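The Ornumitz star clock is a large astronomical clock in the former grain hall at Ornumitz. It shows the hour, the phase of the moon, the position of the sun in the zodiac and the rising and setting of the brighter stars. The clock is best known for its painted dial, which follows the older Earth-centered plan of the heavens and was never changed to match later astronomy.

Description

The main dial is divided into 11 rings. The outermost ring carries the hours. Inside it are the signs of the zodiac, a calendar ring, and one ring each for the moon, the sun and the planets known before the telescope. The Earth stands at the center as a small fixed globe. A second, lower dial gives the feast days and has to be reset by hand every December.

The gear train has 228 teeth on its largest wheel, which drives the star plate. The star plate turns once in a sidereal day, a little under 4 minutes shorter than the ordinary day, so the stars on the dial rise earlier each evening as they do in the sky. The planet hands are less exact. They move at an even pace and cannot show the backward loops that planets seem to make against the stars.

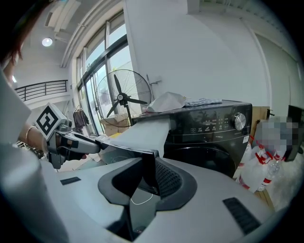
Putance, in a guide to the dials of the region, objected that the clock should not be called a star clock at all: the stars take up the smallest part of the face, and most people who stopped in front of it wanted the hour and the moon. The name has stayed in use, though the guide lists it under "moon clocks."

Sources and dating

The date of the clock is not settled. A bill for ironwork names the hall but not the maker, and the accounts for the years on either side are lost. The Kaufmann catalog, which lists 1,246 instruments and dials, puts it among the late works of its type on the basis of the lettering. Others point to the calendar ring, laid out for the Julian calendar, and prefer an earlier date. The ring may have been copied from an older dial - several of its saints' names are spelled in a form that had gone out of local use.

The four corner paintings show the winds as heads with puffed cheeks. Two were repainted after a roof leak, and the original colors of these are unknown.

Related clocks

A smaller clock at Cloltik has the same order of rings and was long thought to be by the same workshop. Its wheels are cut differently, however, and it lacks the lower dial. The Cloltik clock no longer runs, and its hands are set at noon.

See also: Armillary sphere; Astrolabe; Geocentric model; Sidereal time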